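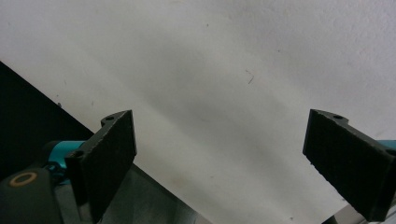
4. Setting up the scoreboard for a match

Right, you've unpacked the Sudness board, you've charged the handset overnight and you've read section 3 (please tell me you've read section 3, it has the bit about the fuse in it). Now we get to the fun part, getting runs and outs to show up where people can see them. I do this every week of the softball season at Gelthorpe, and from opening the shed to a lit board it takes me 9 minutes if I don't stop to chat.

4.1 Putting the board up

1. Stand the board behind the outfield fence, facing home plate. I like it slightly towards left field, where the evening sun doesn't hit it full on.
2. Open both legs until they click. You should hear two separate clicks.
3. Hook a sandbag over each foot.
4. Run the power lead along the outside of the fence, never across the warning track.
5. Switch on at the wall first and then at the board. All the digits light up as eights and then drop to zero.

CAUTION: Take the board down if the wind gets up. I once left it standing in a proper gale at Stalovton and spent the sixth inning sitting on one of its legs.
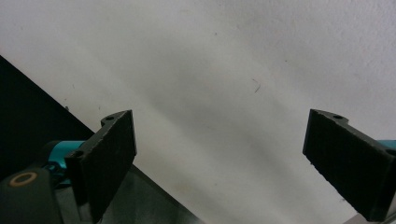
Black gripper fingers, with a white wall behind.

4.2 Pairing the handset

1. Stand within 40 metres of the board. You can wander further off once it's paired, but it's fussy the first time.
2. Hold down PAIR until the light on the handset blinks green.
3. Type in the code, 2454, and press OK.
4. Press HOME + 1. If the home score changes, you're paired! Press HOME - 1 to put it back.

Note: If the visitors have brought their own board, pair yours before they switch theirs on. Two boards waking up together can end up on the same channel, and then you'll be scoring for both of them (ask me how I know).

If the light blinks red, the handset has given up looking. Turn it off, have a sip of tea, turn it on again and go back to step 2. I've never needed more than three goes.

4.3 Choosing the game settings

Press MENU and work down the list with the arrow keys.

1. SPORT: choose FASTPITCH or SLOWPITCH. This changes how the ball and strike lights behave, so do check it if another team had the board last.
2. INNINGS: set to 7. The board rolls over into extra innings without being told.
3. MERCY: leave this OFF unless your league uses a run-ahead rule. With it on, the board flashes and buzzes the moment the gap is reached, and it makes the umpire jump.
4. BRIGHTNESS: 70 is plenty for a cloudy afternoon. Go to full in strong sun.
5. Press SAVE. The menu does not save itself! 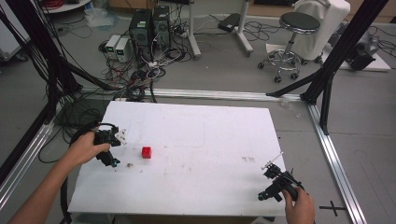
Red cube on the white board, gripper on the left.

4.4 Linking to Kobzar

You can skip this if you only want the board. If you keep your scorebook in the Kobzar app, though, the board can follow it and you only have to enter each play once.

1. Open your match in Kobzar and tap DISPLAYS.
2. Pick the board from the list.
3. Set the handset to FOLLOW.
4. Enter a test run, check the board, then undo it.

Note: In FOLLOW the handset buttons are locked, apart from OUT and CLEAR. To take over by hand in the middle of an inning, hold MENU until the word FOLLOW goes away.

Packing away is in section 5.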